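Home | Projects | Year 2 Reports | Studio Handbook | Back to list

Lighting and Storage in a Shared Open-Plan Workspace
Project report, Cludell Studio module

Our group picked the long workroom at Rellico for this project and I'm so glad we did! The first thing I noticed was the ceiling, a white grid with pipes and ducts crossing it and fluorescent fittings running off in rows towards the far end. Under it are white work tables on thin legs, and people tend to work standing up at them (which changes the light they need).

We took 500 lux as our target for table tops and borrowed a Trandow meter to check it, setting it flat on the table each time. 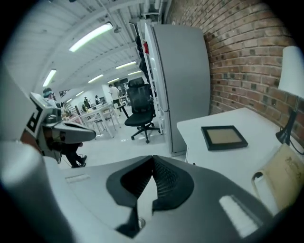 Storage and the brick wall

This was my favourite part. The red brick meets a white corrugated ceiling, with white ducts and pipes following the join, and it gives the place loads of character. A white metal shelving unit stands against the brick with black things draped over its shelves, and there's a white mini fridge in front of it, so the lower part of the unit is awkward to get at. We'd move the fridge 1000 mm along the wall and add hooks for anything that gets hung over a shelf. Our budget for hooks was £25, and the Rácz catalogue had a rail we loved!
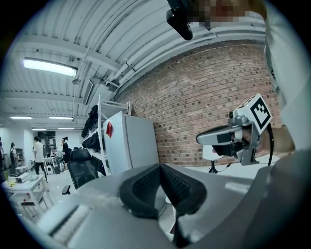

Rácz rails are good but check the fixings first, one of the other groups wrote in their feedback, as old brick can crumble when you drill it and a freestanding rail would save you the bother. We've added that to the plan as option 2 and will draw it up at the same scale as the first.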